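Grindisau opens its practice room for home tidying in Sultdale

SULTDALE, January. Grindisau, the maker of movable wall systems and simple home furnishing, informs today that its practice room for everyday tidying is open in Sultdale. The room is built with the company's own Tu panels and it is dedicated to one small subject: the towels and cloths which every household has, and which every household leaves on the sofa.

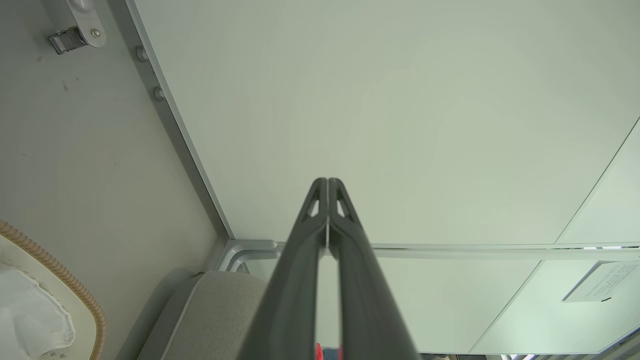

3 min read

The Tu system consists of pale panels held in a metal frame. The frame is bolted, so a wall can be taken down and set up again in another place with the same parts. For the Sultdale room the company has chosen quiet colors, gray and a light gray-green, in order that the textiles are easy to see. Printed notices are fixed directly to the panels.

"We have discussed the color during many weeks," said Finbarr Nic Giolla, head of interiors at Grindisau. "At the end we took the most calm one. When you put a red towel in a gray room, you find it immediately. At home it is often the contrary, the towel has the same color as the chair and it stays there until Easter."

The room has a total surface of 252 square feet. The floor is gray and has a fine, carpet-like texture. Grindisau wished that it shows its marks of use, as a floor at home does, and it will not be polished between the sessions.

The furnishing is kept to upholstery in gray fabric and a white basket with a woven rim. The basket has been selected after comparison with several plastic models, which were cheaper but which the visitors of the first trial did not like to have in their living room.

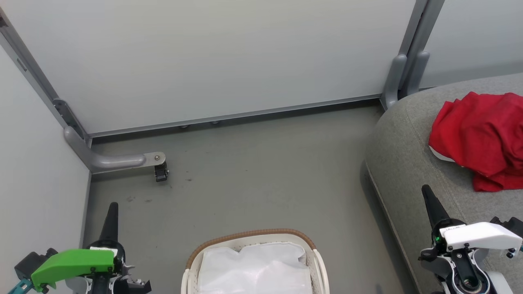 Red cloth on the gray upholstery, with the white basket close by. Grindisau practice room, Sultdale.

Each session starts with the cloths not in order. Participants collect them, separate them by color and decide what goes into the basket and what must be folded. The company recommends to begin with the floor and to continue with the seat. Folding comes last. A printed guide to this order can be taken home free of charge, and 2000 copies are prepared for the opening period.

The program is a continuation of the work in Dokness, where Grindisau asked 1258 households which tidying task they postpone the most. Towels and cleaning cloths were the first answer, before dishes and before shoes.

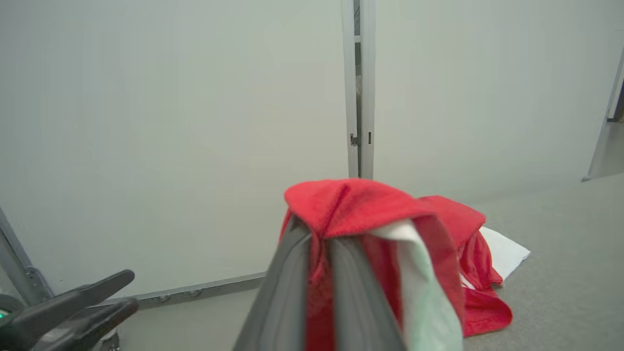 For the sessions the company prefers thick red towels, together with cloths in white and pale green. The thick ones need more space when they are folded, and people usually underestimate this when they buy a basket. The light cloths are easily lost under the heavy ones, so it is advised to lift the complete heap one time before starting.

"It is not a big science," said Nic Giolla. "But I have learned myself to fold a towel in a correct way only last year, and I am working with furniture since I was young."

The Sultdale room can be visited by appointment, in the morning from 9:30. Groups from schools and housing associations are welcome and should indicate the number of persons when they make the booking. A second room, with the same panels and a larger seating part, is in preparation for Dokness.

About Grindisau
Grindisau designs and produces movable walls, frames and furnishing for homes and small workplaces. The Tu panel system is sold directly by the company.

Press contact
Finbarr Nic Giolla, Grindisau, Sultdale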